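Food Preparation 1, Unit 4: Dried Beans
Handout for the Retlow evening group
Instructor: Mulugeta Wako

Dried beans are cheap and keep well, but they need planning. Sort them on a tray first and throw out stones and shriveled beans. Rinse, then cover with plenty of cold water and leave overnight in the refrigerator. Drain and use fresh water for cooking.

Red kidney beans must be boiled hard for at least 10 minutes before the heat goes down. Do not put them raw into a slow cooker. This will be on the written test.

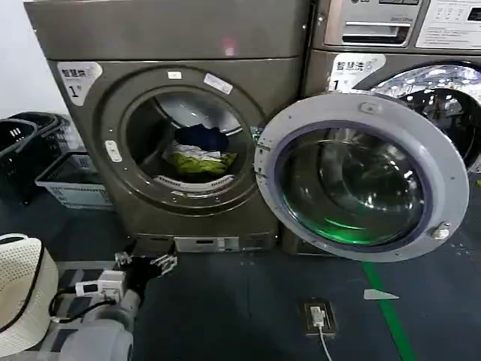
Salt can go in at the start. Tomatoes, vinegar and lemon juice go in at the end, when the beans are already soft, as acid keeps the skins tough. Choose a pot with room to spare. Think of the small heap of laundry at the bottom of that big drum: soaked beans should sit about that low in the pot, with water well above them. Simmer gently, 60 minutes for most soaked beans, longer for old ones. Taste several beans from different parts of the pot before you drain it.

Cool leftovers in shallow pans and refrigerate within 2 hours.

For next time: read the pages on lentils and bring an apron and a container with a lid. Cooking logs are due 2nd March.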